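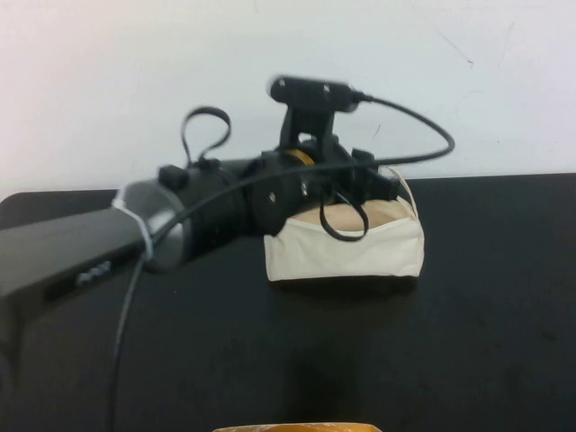

Falls, cuts, burns: what the November count told us

Quick one this month, the full write-up is still being typed up and will go in the members' folder when it's done. But people keep asking for the numbers so.

The Rakthorpe home injury survey closed at the end of November. We sent out 1000 forms, got 604 back. That's better than last time by a good bit and thank you to everyone who filled one in, even the ones who wrote "none" across the whole page. None is a perfectly good answer. We need the nones.

604 households. Of those, 37 reported at least one injury at home in the month that needed more than a band-aid. The form spelled it out as a doctor, urgent care, ER, or a day off work or school. If you had two injuries you still count as one household, that confused a few people, sorry, the wording on page two will be fixed.

Biggest group by far was falls. We expected that. What we didn't expect was where. Everybody thinks stairs. Stairs came second. First was getting in and out of the house: front step, back step, the bit between the car and the door. Dark at five o'clock, hands full of groceries, leaves on the ground. One form just said "missed the step, same step I've used since we moved in." A sprained wrist from that one.

Stairs next, mostly going down, mostly carrying something. Laundry came up again and again. Then bathrooms. Then stools and chairs used as ladders, which we ask about seperately because it comes up every single time.

After falls, cuts. Kitchen knives, can lids, one broken glass in the dish water. Avocado twice. Then burns, nearly all hot drinks and oven racks, and two from curling irons. A handful of things that don't fit anywhere, a finger in a folding table, a dog leash, a dropped drawer.

No poisonings reported. Good, but please don't read too much into it, one month and one town is small. Same goes for anything else in here. We've had people quote our numbers as if they were for the whole state and they are not, they're for Rakthorpe in November.

Ages. Under fives and over seventies both showed up more than their share, as they do everywhere. The group in the middle did turn up a lot for cuts and for ladders. Teenagers hardly at all, though a parent usually fills in the form and may not hear about everything.

Time of day was a new question. Most answers fell between four in the afternoon and eight at night. Cooking, getting home, kids in the bath, dark outside. A second small bump first thing in the morning. Overnight falls were few but were the ones that ended in the ER, three out of four of them. All four were on the way to or from the bathroom.

So, what to do with it. Short list, nothing fancy.

Outside light. If yours is dead, change it this week. If you can't reach it safely call the office and we'll put you on the list for the bulb round. Do not get on a chair.

White or yellow tape on the edge of the last step, inside and out. We have rolls at the front desk, free, take one.

Night light between bed and bathroom. Plug-in ones are fine.

One hand free on the stairs. Two trips with the laundry.

Pan handles turned in. Mugs back from the counter edge if there are little ones about.

Stepladder. If you don't own one, the tool library has them, and they can be out for a week at a time.

On the forms themselves. Eltura Street and the Moltus apartments had the best return, almost everybody. The Ahonen Road end was thin again. We don't know if forms are not getting there or not getting sent back, so if you live out that way and never saw one, tell us. Doesn't have to be a complaint, just a yes or no.

Also some forms came back with no age filled in. We can still use them for the type of injury but they drop out of the age table, which is why the totals in that table won't match the ones here. Not a mistake. Well, there was one mistake, the draft that went up on the notice board had burns and cuts swapped over. It's been taken down. If you took a picture of it please bin it.

Cost. Printing and postage came to just under 600 dollars, inside what we'd set aside. Next round goes out in spring, and we'd like to do part of it online to save stamps. Paper stays for anyone who wants paper.

Still needed before then: people to deliver on foot, two or three hours, any street. Someone who is happy typing numbers into a spreadsheet, can be done at home. And somebody to read the new questions before they go to print and tell us which ones make no sense, because by the time we've looked at them for a month they all make sense to us.

Questions about your own form, call the office in the mornings. We can't look up a neighbor's, and there are no names on them anyway.

Tape rolls, one per household untill the next box comes in.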